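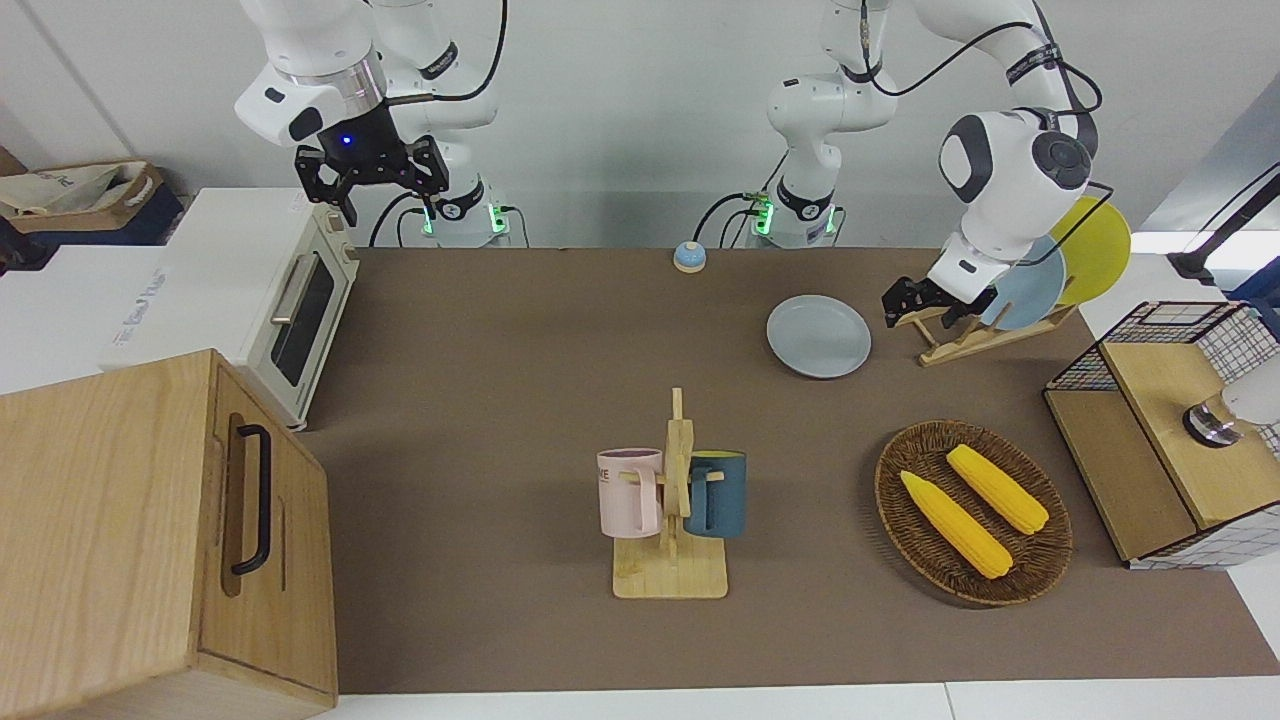 Gøran Haugen me escribió que las tarjetas de los países nórdicos le habían durado una tarde entera con sus hijos y que si no pensaba hacer algo con ríos, «porque de capitales ya vamos servidos». ¡Pues sí, Gøran! Llevaba desde mayo con los ríos en la cabeza y tu mensaje fue el empujón que me faltaba. Hoy os traigo el bingo de los ríos, gratis como siempre, y estoy contentísima con cómo ha quedado.

El archivo tiene 13 páginas. Las diez primeras son cartones, todos distintos, con dieciséis casillas cada uno. Luego vienen dos páginas de tarjetas para cantar (el nombre del río por un lado y una pista por el otro) y una última con el mapa mudo. Lo he dibujado yo, a mano, y después lo he pasado a limpio en el ordenador, así que si veis que el Guadiana hace una curva un poco rara, ya sabéis de quién es la culpa.

## Cómo jugamos en casa

La primera ronda la hacemos fácil: se canta el nombre y se tapa la casilla. Sin más. Para los de cinco o seis años con eso hay de sobra, y de paso van leyendo. Nosotros tapamos con garbanzos, aunque las lentejas también valen si os da igual encontrároslas por el pasillo hasta Navidad.

En la segunda ronda se lee solo la pista: «Pasa por Zaragoza», «Desemboca en Lisboa», «Es el de Sevilla». Aquí es donde se animan de verdad. Mi hija mayor se levanta de la silla cada vez que sale el Duero, que es su río, y no hay manera de que cante bajito.

Y la tercera, que es mi favorita, va con el mapa. Quien hace línea tiene que señalar uno de los ríos de esa línea en el mapa mudo antes de llevarse el punto. Si falla, se sigue jugando. Parece una tontería, pero después de tres partidas la pequeña ya distinguía el Tajo del Guadiana, ¡y yo a su edad no sabía ni que existían los dos!

## Papel, tijeras y demás

Los cartones los imprimí en papel Skandmont, del grueso, y aguantan de maravilla. Las tarjetas las plastifiqué con las fundas Soveo que me sobraron del calendario de las estaciones. Si no tenéis plastificadora, pegadlas sobre cartulina y listo; las de los países las tengo así desde hace un montón y siguen enteras.

Un consejo para imprimir: poned la escala al 100 %. Si dejáis marcado «ajustar a página», el anverso y el reverso de las tarjetas no coinciden y os saldrá el Ebro con la pista del Miño. (Me pasó a mí, con las dos hojas ya recortadas.)

## Otras ideas con las mismas tarjetas

- Ordenarlas de norte a sur sobre la alfombra.
- Separarlas en dos montones, Atlántico y Mediterráneo. El Cantábrico lo ponemos aparte porque en casa hay opiniones.
- Sacar una al azar y buscar en un atlas tres pueblos por los que pase.
- Jugar a las parejas, con dos copias impresas a una cara.
- Usarlas de dictado, que los nombres con hache y con jota dan mucho juego.

Para los mayores estoy preparando una ampliación con ríos de Europa, y ahí me lo estoy pasando pipa. Tengo ya el Danubio, el Rin, el Vístula y el Sena, y me falta decidir si meto el Volga o lo dejo para una tercera entrega con los más largos del mundo. Si tenéis preferencia, decídmelo en los comentarios, que los leo todos aunque a veces tarde en contestar.

El bingo está en la página de descargables, debajo del de los planetas. Y si lo imprimís, ¡contadme qué río os ha tocado más veces!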